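Ticket 1174 — Revier shelf, top board bowing
Status: open
Site: Flundside, back store

3 June 2026
Top board on the Revier unit has gone again. Dips in the middle, brackets fine, wall fine. Same as in May. Board was swapped then, replacement came from Ternodora, order 421.

Tried so far:
— turned it over, bowed the other way within 2 days
— moved the paint tins down to the bottom shelf, no change
— checked brackets with a level, all ok

Spare board got out of the store this morning. Pine or spruce I think, not oiled yet. No knots on the face that I can see, grain pretty straight.
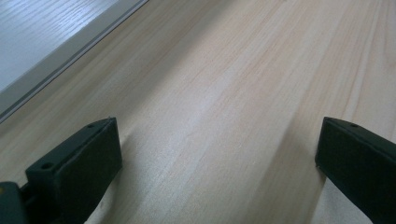
Not fitting it untill someone confirms the thickness. Span is 2000 mm and I reckon that wants a middle bracket whatever board goes on. Can we order one? Also need longer screws, the old ones are chewed up.

Leaving ticket open.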